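**Esurgate releases build files for Hirkemum, a desk-mounted robot arm for home workshops**

TRIRNLEY, May. The Esurgate shared workshop has released the complete build files for Hirkemum, a robot arm and two-finger gripper intended for assembly at home or on a shared bench. The release covers printable parts, wiring diagrams, controller firmware and a 20-page assembly guide.

Hirkemum clamps to a desk and runs from a single host computer. The current gripper, designated Říha, replaces the earlier parallel jaw. Its fingers are printed separately and can be changed without removing the wrist plate.

Development over the past year concentrated on household objects in their ordinary packaging. Shoes and shoeboxes were chosen as the main test set: a box presents flat faces and thin edges, and a sneaker has a soft collar, laces and an irregular outline. The workshop's log for this set holds 1,486 grasp attempts and is included in the download.

Release contents:

- Part files for the arm, wrist plate and Říha gripper
- Firmware and host software, with setup notes
- Grasp log for the shoe and shoebox set
- Bill of materials with substitutions

Assembly requires hex keys, a soldering iron and a printer with a bed at least 200 mm wide. Kits of printed parts will be offered to workshop members in batches of 5.

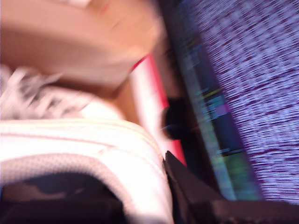
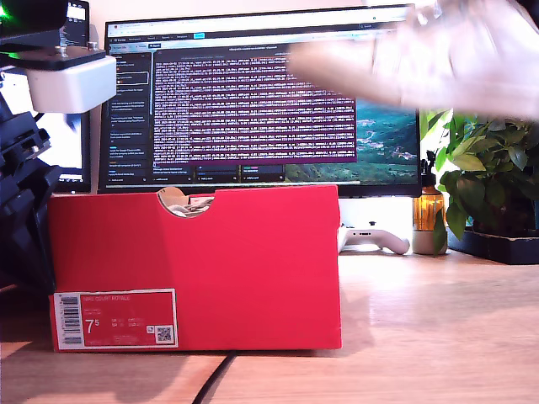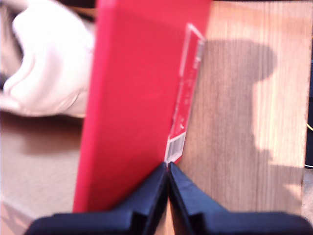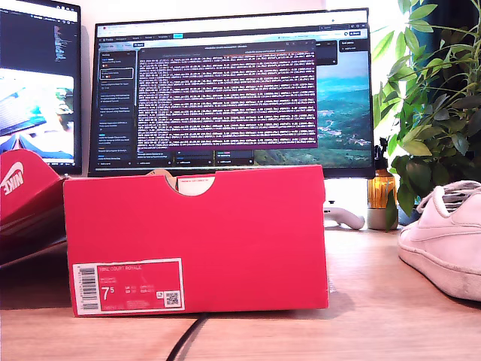 *Hirkemum build: desk work with shoes and shoeboxes. Second and fourth pictures: box labeled Nike Court Royale, size 7.5.*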